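The Tube That Stayed Put

How a small robotics group in Lovville spent a winter chasing a fault that was never in the arms

The first report came in as a single line in the shift log: "Left tube did not come out. Run marked pass." It was written on a November evening by a technician who had been asked to watch a batch of replays before going home. She had watched 50 of them. In one, both arms moved in, closed their fingers, pulled back and returned to their rest positions. The tube was still in its brackets. The software had recorded a success.

At Suominen, a company of fewer than a dozen people on the second floor of a former print shop, one bad label was no reason to stay late. The group builds two-armed handling stations for laboratories and small factories. Its simulated workcell, known in the office as Esten, runs through the night on its own, trying the same jobs over and over with small changes in where things sit and how hard the fingers close. In the morning the engineers read the totals. A wrong mark here and there was expected.

Eero Hakala, who leads the controls work, put the line on a list and went back to what he was doing. "I thought it was a display problem," he says. "We had changed the replay viewer that week. I assumed the viewer was skipping."

Eight days later the same thing happened on a real station.

The station was at a customer site in Vundton, where a pair of arms had been installed to take tubes out of a wall-mounted holder and put them in a tray. The job sounds simple, and with one arm it nearly is, provided the tube is short. With a long tube, one arm tends to twist it against the prongs. So the work is split. One gripper takes the tube near the top, the other takes it lower down, and the two pull away from the panel at the same speed.

On the day of the fault, the upper gripper closed and the lower one did not. Its fingers stopped short, with a gap still between them and the tube. The controller reported that both had closed. The arms pulled. The top of the tube came free, the bottom stayed behind its prong, and the tube bent until the upper bracket tore off the panel.

No one was hurt. The station stands behind a guard, and the operator was on the other side of it with her hand on a door switch. A piece of the bracket hit the guard at chest height and dropped to the floor. She pressed the stop button, and the arms held where they were. She then did something Hakala still brings up when he talks to new customers: she left everything alone and took pictures of it with her phone before anyone could tidy up.

Those pictures are what sent him back to the list.

"You could see daylight between the lower fingers and the tube," he says. "And the screen behind it says closed. I had read that before. It took me a minute to remember where."

What followed was six weeks of slow work, most of it in simulation. The customer's station was locked out. The arms were taken down and sent back to Lovville, where they were opened, measured and put on a bench. The motors were fine. The gears were fine. The fingers opened and shut on command several thousand times without a miss. By the end of the second week there was a strong feeling in the office that the hardware had been blamed for something it had not done.

Attention moved to Esten. The team set up the tube job again as close as they could get it to the Vundton cell, with two arms side by side and the tubes resting in their brackets, and started it from scratch.

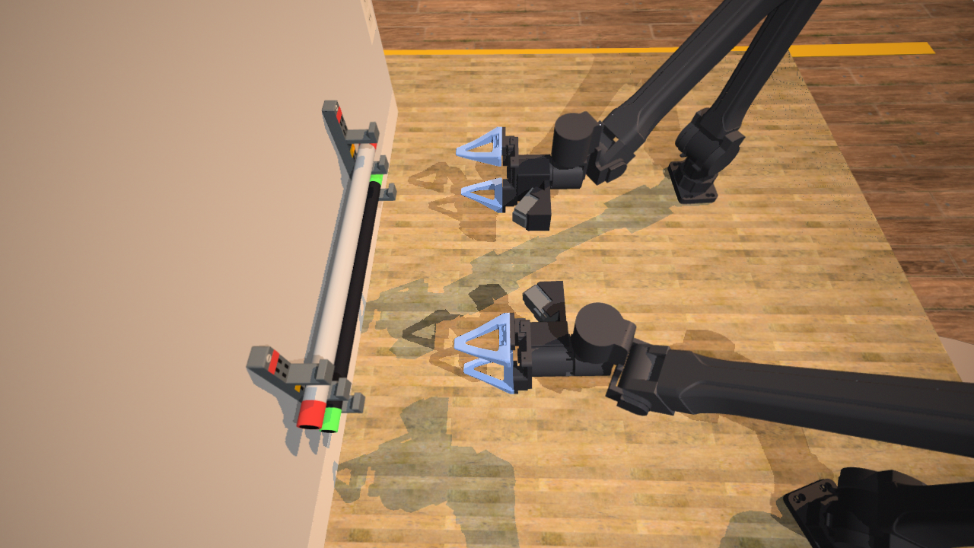 The plan was to run the job 500 times and have a person look at every result. That is a dull way to spend a week. The engineers took turns, two hours at a stretch, with the pass or fail mark hidden until after they had written down their own. When the two columns were compared, they disagreed on 30 runs. In all of those the software said the tube had been pulled free and the person said it had not.

They looked at the timing next. Each gripper sends back a message when its fingers stop moving, and the controller takes that message to mean the grip is done. But fingers can stop for more than one reason. They stop when they meet a tube. They also stop when the motor reaches its current limit, and the limit had been lowered in October, after a different customer complained of crushed samples.

With the lower limit, a gripper that started its move while the arm was still settling could reach the limit early. The arm's own motion pushed back on the fingers for a moment, the motor read it as contact, and the fingers froze. The message went out. The controller heard "stopped" and wrote "closed."

There was supposed to be a second check. After the fingers stop, the software is meant to compare the gap between them with the width of the thing being held. That check was in the code, and it worked. It was also being run on one arm only. Someone had written it when the stations had a single arm, and when the second was added, the line that calls the check was never copied across. The lower gripper had been trusted on its word for more than a year.

Hakala wrote that line himself. He says so in the report, on the first page, in the same flat tone as the rest. "It was my code and I had looked at it many times since," he says. "I read what I meant it to say."

The team then went back through the old overnight runs to find out how long the fault had been showing. They had 3,860 saved runs of the tube job made after the October change. They wrote a small script that ignored the pass mark and asked one question: at the end of the run, had the tube moved? The answer was no often enough that anyone reading the replays closely would have caught it. But the totals had looked good. They had looked slightly better than the month before, since a gripper that stops early also finishes early, and faster runs scored higher.

That part bothers Hakala more than the missing line. The simulator had reproduced the fault correctly, physics and all, weeks before a bracket came off a wall. It had the early stop, the gap and the tube left behind. The mark at the bottom was the only wrong thing in it, and the mark was what people read.

The fix to the software took an afternoon. Both grippers now run the width check, and neither arm can begin to pull until both checks have come back good. If one fails, the pair backs off and tries once more, then stops and calls for the operator. The start of the grip was also moved so that the fingers wait until the arm is still. It costs a little under a second per tube.

The other changes took longer and are harder to show to a customer. Success in Esten is now judged by where the tube ends up, measured in the simulator, with no input from the arms at all. The arms can report whatever they like — the run is scored on the tube. Every week someone pulls a set of replays at random and watches them through with the marks hidden, the same way it was done for the investigation. The engineers complain about it. The list of odd reports is read aloud at the start of each meeting, and an item can come off only when somebody can say what caused it.

There was some argument over the brackets. One view held that a bracket should be strong enough to stay on the panel whatever the arms do. The other held that something has to give first, and a cheap bracket is a better choice than a tube with something harmful in it. They settled on a bracket with a weak point near the base, held by a short strap so that a broken piece can hang but can't fly. The customer in Vundton asked for a higher guard as well, and got one.

The revised station went back into service there on 5 Jan 2022. The same operator was on shift. She ran the first tray at quarter speed with two people from Suominen standing behind her, then asked them to move because they were in her light.

The technician who wrote the first line in the shift log still has that job, along with a new one. She sets the rules for what counts as a pass. Her first rule was that a person who sees something odd in a replay can stop the whole overnight batch without asking anyone. She has used it four times. Three of those were problems with the viewer, and the fourth was a tray that had been placed a finger's width too far to the left.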